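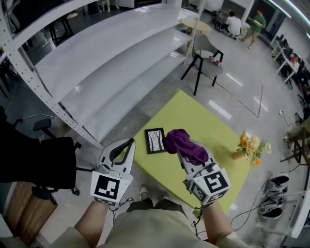 Is a white metal shelving unit with three shelves enough for the small things of a living room or a work room?

For most small rooms it is enough, if you accept that three shelves means three groups of things and you don't try to make a fourth one.

I bought the Skallden shelf in August, after living two years with a cheaper one which was leaning to the left. I write this review slowly and in my second language, so please forgive a strange word here and there. I wanted to wait until I had used it properly. Many reviews are written on the evening when the box is opened, and on that evening every shelf is good.

The unit is white metal, with uprights full of holes from the bottom to the top, and three glossy shelves. The holes let you choose the height of each shelf. The steps between the holes are small enough for me. I moved the middle shelf two times before I was satisfied, and one of these times I had to take everything down again, so my advice is to put your tallest object next to the upright and measure before you tighten anything.

Assembly. The paper says one person can do it. I did it alone and it took me most of an afternoon, but the last part, when the top shelf must go in level, I would do with a friend. There were 12 screws in my bag and the drawing shows 13. I wrote to the shop, Sveinbjörnsson, and they sent the missing one in an envelope after 6 days, without questions. The tool in the box is soft metal and turned round at the corner very quickly. I used my own.

The surface is what I have thought about most. Glossy white looks very clean and the light from the window comes back from it nicely, also in the dark end of the room where I keep the stools. But it shows dust already the next day, grey dust especially, and a heavy pot which is pulled and not lifted will leave a line. I have one such line. For wiping I use a dry cloth first, then a damp one, then dry again. If you begin with the damp one you make only stripes. Any soft cloth is good, I cut mine from an old bedsheet. Kitchen spray made the gloss a bit cloudy in one corner, so I stopped with it.

What to put there? In my case small decoration: a little framed drawing of trees, a pot with orange and yellow flowers, some books lying flat. A small black frame looks very well against the white. A frame with a thin foot will slide a little on the gloss when somebody closes the door hard, and I put a small piece of felt under it. The flower pot needs a saucer, of course, also if the flowers are artificial, as the bottom of the pot can be rough.

One habit I can recommend to everybody. When I clean, I don't move the things from one shelf to another. I take everything off the shelves first, so you can wipe to the back edge. With the things taken down together you see also what you have too much of, and half of it doesn't go back.

My neighbour Grímur Snorradóttir has the Beline shelf, which is nearly the same price. We compared them one evening. The Beline is matt, it hides the dust better and the feet can be screwed up and down, and this is important on an old floor. The feet of the Skallden are fixed. I have a folded piece of card under one of them, not so beautiful, but it stands straight. On the other hand the Beline moves from side to side when you push it with the hand, and mine moves very little — I tried it with books on all the shelves.

The edges are folded inwards and I have not cut myself. The holes in the uprights have a rough border on the back side, so keep wool curtains away from them.

I am satisfied and I would buy it again for the living room. For a kitchen or a bathroom I would take a matt one. For children's toys I don't know, I have no small children at home, but I would fix it to the wall in every case. The wall fixing is not in the box and you must ask for it separately.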